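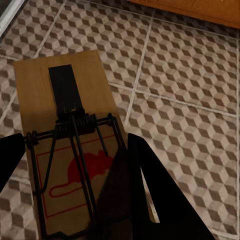
2 min read

Ticket 3471 – Label printer skips every second label after update
Status: solved
Opened: 31 May 2026

Problem
We are a small shop for garden and household goods in Zinddale. After the update of Vultaline, our stock program, the printer leaves one blank label after each printed one. A roll has 1000 labels, so we lose half of it.

What I tried first
Restarted the printer and the computer. No change.
Cleaned the sensor with a dry cloth. No change.
Put in a new roll from another box. The same.
Printed the test page from the printer itself, without the program. All labels came out correct, so I stopped looking at the hardware.

Answer from support
They asked me to send the page settings. The height was correct, but the field "gap" had the value 200. Before the update it was empty – I have an old screenshot from August where this can be seen.

Solution
1. Open Settings, then Label layout.
2. Delete the value in "gap" and save.
3. Close the program fully, also the small icon near the clock.
4. Run the calibration on the printer.

I printed about 40 price labels for the shelf and none was skipped. The second computer had the same wrong value and I corrected it also. Support wrote that the next version will keep the old layout. Please leave the ticket open until then, if it is possible.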